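Dostberg two-step stool review: a year in a small kitchen

Posted Sun 18 November by Catherine Hepburn

I bought the Dostberg in January, when we moved into a flat with wall cupboards that go right up to the ceiling. I'm five foot two and the top shelves were no use to me. Until then I had been standing on a dining chair, and my sister had said more than once what she thought of that.

I wanted something that could stay out in the kitchen all day, so a folding metal ladder was no good. It also had to be light enough to move with one hand. The Dostberg is solid beech with two treads and a cut-out handle in the top one. It cost £92 with delivery, which is a lot for a stool. The Brodwood I nearly bought instead was less than half that.

Putting it together

It comes flat in a box with eight bolts, a hex key and a sheet of drawings. There are no words on the sheet at all. I had it built in half an hour, including the ten minutes I lost by fitting the lower tread upside down. The underside has a slight bevel on the front edge and the top doesn't, and the drawing shows this so faintly that I missed it.

The holes lined up. I mention it as the last three things I built from a box all needed some persuading. One bolt was stiff and I put a bit of candle wax on the thread, which sorted it.

I'd advise leaving all the bolts slightly loose until the stool is standing on a level floor, then tightening them in turn. If you do them up fully as you go, it rocks.

Using it

The treads are deep enough to stand on with your whole foot. This matters more than I expected. On the Brodwood in the shop my heels hung off the back, and I didn't feel happy turning round with a casserole dish in my hands. On the Dostberg I can stand on the top step, open the cupboard, take out what I want and step down without thinking about it.

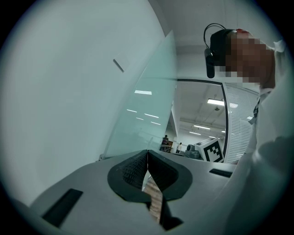 It gets used for plenty besides reaching shelves. I sit on it to peel potatoes. It has been a bedside table for a guest, and it held the paint tray when we did the hall. The height is right for putting on shoes, too, though I wouldn't want to sit on it through a whole meal.

The maker gives a limit of 124 kg. My brother-in-law is a big man and has changed bulbs from it with no creaking. I did go round the bolts again after a couple of months and two of them took a quarter turn. They haven't moved since.

The finish

My main complaint is the finish. It arrives oiled, but only thinly, and the top tread marked within a week. A wet mug left a ring that never quite came out. I ended up rubbing it down with 200 grit paper and giving it three coats of Zomach hard wax oil, leaving a day between each. It now wipes clean and the ring has nearly gone. At this price I think the extra coats should have been done at the factory.

The feet are bare wood as well. On our tiles the stool made a horrible scraping noise every time I pulled it across, and it could slide a little if you stepped on it at an angle. I stuck rubber pads under the feet and both problems went away. Buy the pads at the same time as the stool and put them on before you use it.

Compared with the others

Firouzeh Sadeghi, my neighbour downstairs, has the Kadlec, which folds to the width of a broom and hangs on a hook behind her door. We swapped for a fortnight. The Kadlec is the better choice if you have nowhere to leave a stool standing. It's steady once open, but the catch is fiddly and I found myself not bothering to get it out. She liked mine but kept walking into it. We swapped back.

The Brodwood is fine for a child at a basin. I wouldn't use the top step of it for anything heavy.

Would I buy it again?

Yes, with the pads and a tin of oil added to the basket. I'd give it four out of five. The mark comes off for the finish, and for the drawings.

One last thing for anyone with an older kitchen: measure the gap beside your fridge first. The Dostberg is wider at the base than at the top, and ours missed fitting by the thickness of the skirting board. It lives under the window now.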